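Equipment Planning for the Coming Year

Posted on a Tuesday evening

The budget for the kitchen handling work at Linaldale is due in April, and I have been asked to set out how the figures were reached. I do so in a personal capacity. The views are mine, although Jintana Wiriya and Everett Mbeki have read the draft and corrected my sums.

Our first decision was to spend on simulation before spending on hardware. Two suppliers quoted for a single arm and gripper. Drurell asked 2669 pounds for a refurbished set and Tillman asked 2463 – the lower figure leaves out delivery and the pedestal. Both quotations are held open for four weeks. Until one is accepted, trials are being run on a rendered kitchen counter, with one arm on a fixed pedestal and the usual mixture of bread, cutlery, a pump bottle and a toy tractor.

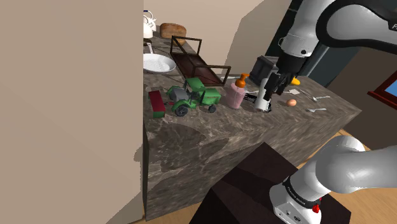
What the simulation has told us

The layout matters more to the budget than I had expected. Tall items near the front edge of the counter, such as the white cylinder, ask different things of the gripper from a fork or a spoon lying flat. Yufang Qiu has therefore requested a second set of fingertips, and I have entered these as a separate line so that they are not lost within the price of the arm.

Computing time is the other large item. We have set aside 1000 pounds for it, to be reviewed when the Vidus licence is renewed.

Matters still open

Floor fixings have not been priced. Tobias Tran is to measure the room, and the pedestal cannot be ordered before he has done so. Training for new staff is also missing from the present draft – I should like it to come from the general fund, but that has yet to be agreed.

Comments on the figures may be left below or sent to me directly.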